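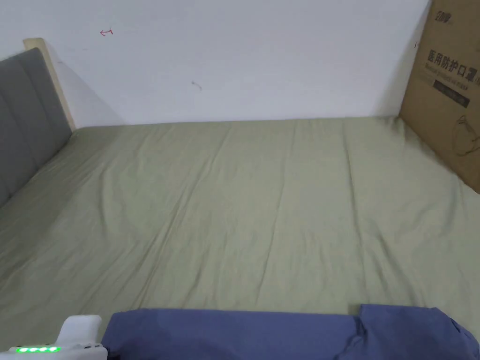

Fitted sheet in place, bed-making task, head camera view.

mmthembu
Our group at Stevbridge has completed 36 trials of the sheet-smoothing method. The policy scores the surface by total crease length and chooses the next pull from that score. In the view posted here, several long creases run from the wall toward the dark blue fabric. Should a sheet in this state be counted as finished?

n_lekota
Under the Sernano protocol it would not. We require the middle of the bed to be free of any crease that crosses it, and one plainly does. I would also ask how shadows are handled. The left side, next to the headboard, is darker.

mmthembu
Shadows are masked before scoring. The mask failed in 4 trials, and those remain in the results.

c.achari
I disagree with the Sernano rule. A thin crease and a broad fold are different errors — the lower right of this sheet has the latter — and a single pass mark hides that. We report them separately and allow up to 6 pulls per trial.

n_lekota
Separate reporting is acceptable to us. Dropping the pass mark is not, as results from different sites could no longer be compared.

lntuli
Please state the pull limit used at Stevbridge.

mmthembu
It was 5. The per-trial table will be posted in April.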